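Von: Leszek Zalewska
An: Liste Hausverwaltung und Altbau
Datum: 22. März 2020
Betreff: Re: [altbau] Enthärtungsanlage Grirero, Erfahrungen?

Hallo Faith, hallo in die Runde,

Faith Lukumay schrieb:

> Unsere Eigentümergemeinschaft soll im Mai über eine
> Enthärtungsanlage abstimmen. Angebot von Staven liegt vor,
> Modell Grirero, 2848 Euro plus Einbau. Der Vertreter sagt,
> das rechnet sich in sechs Jahren, weil die Boiler weniger
> verkalken und alle weniger Waschmittel brauchen. Conall
> Dolan hat das in seinem Haus und ist sehr zufrieden. Spricht
> aus eurer Sicht etwas dagegen? Ich würde gern zustimmen,
> möchte aber vorher ein paar Meinungen hören.

Ja, von mir aus spricht einiges dagegen, jedenfalls solange das Angebot so aussieht wie beschrieben. Ich habe vor ein paar Jahren selbst eines von Staven auf dem Tisch gehabt und damals die Rechnung verlangt, die hinter der Amortisation steckt. Bekommen habe ich einen Prospekt. Beim zweiten Nachfragen bekam ich denselben Prospekt als PDF.

Zuerst die Frage, die in deiner Mail fehlt: Wie hart ist euer Wasser überhaupt? Das steht beim Versorger auf der Internetseite, man gibt die Postleitzahl ein und fertig. Bei mittlerer Härte würde ich die Sache gar nicht erst auf die Tagesordnung setzen. Auf den Teststreifen des Vertreters gebe ich nichts. Der misst vielleicht sogar richtig, aber die Farbskala, die er daneben hält, hat er mitgebracht, und bei mir fing Dunkelrot verdächtig früh an.

Dann die sechs Jahre. Da müsste drinstehen: Regeneriersalz, Spülwasser für die Regeneration, Strom, jährliche Wartung. Bei uns wollte Staven für den Einbau samt neuem Hauswasserfilter noch einmal 1183 Euro, und die standen auf einem eigenen Blatt, das in der Versammlung nicht verteilt wurde. Ultan Moriarty hat es zufällig in den Unterlagen gefunden, sonst hätten wir über den halben Preis abgestimmt. Frag also ausdrücklich nach allem, was nicht im Gerätepreis steckt, und lass es dir schriftlich geben.

Mit dem Waschmittel kann man mir sowieso nicht kommen. Die Leute dosieren nach Gefühl und werden das auch weiter tun. Wer die Tabelle auf der Packung bisher nicht gelesen hat, liest sie wegen einer Anlage im Keller nicht plötzlich. Die Ersparnis gibt es im Prospekt, und da steht sie für jede Wohnung gleich hoch, egal ob eine Person drin wohnt oder fünf.

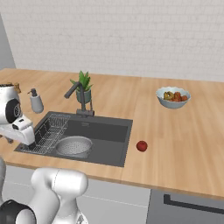 Was den Kalk an Armaturen und Becken angeht: Der ist lästig, das bestreite ich nicht. Zitronensäure kostet fast nichts. Perlator abschrauben, über Nacht einlegen, wieder dran. An Naturstein und Email natürlich nicht, und beim Boiler lässt man es den Installateur machen. In den Boiler bitte keine heiße Zitronensäure, da fällt Calciumcitrat aus und dann habt ihr den Ärger erst recht. Gobnait Ó Súilleabháin hat hier auf der Liste mal eine ganz brauchbare Anleitung für Durchlauferhitzer geschrieben, die müsste im Archiv noch zu finden sein.

Zu Conalls Zufriedenheit: Ich gönne sie ihm. Aber er hat im selben Jahr auch neue Leitungen und einen neuen Boiler bekommen, so hat er es hier jedenfalls erzählt. Da würde ich auch keinen Kalk erwarten, mit oder ohne Gerät. Conall, falls du mitliest, mich würden deine Salzrechnungen interessieren.

Noch ein Punkt, der gern untergeht. Ein Ionentauscher gibt Natrium ins Wasser ab. Für die meisten ist das ohne Belang, bei Säuglingsnahrung oder salzarmer Kost sollte man es aber wissen, und in einer Eigentümergemeinschaft entscheidet ihr das für alle mit. Außerdem will so ein Ding gewartet werden, sonst wird es ein Hygieneproblem. Wer macht das bei euch? Wenn die Antwort "Staven, per Vertrag" lautet, dann gehört dieser Vertrag neben das Angebot, mit Laufzeit und Kündigungsfrist.

Von Oslow gibt es übrigens ein vergleichbares Gerät. Ob es besser ist, weiß ich nicht, aber ein zweites Angebot hat noch keinem Preis geschadet. Finger weg würde ich bei allem sagen, was mit Magneten arbeitet. Ni Bhriain wollte uns so eine Manschette fürs Rohr verkaufen, für rund 3000 Euro, und auf die Frage nach einem unabhängigen Prüfbericht kam eine Mappe mit Dankesbriefen.

Mein Vorschlag: Punkt vertagen, Härtegrad nachsehen, Vollkosten anfordern. Schreib mal, welchen Wert der Versorger nennt, dann kann man weiterreden.

Gruß
Leszek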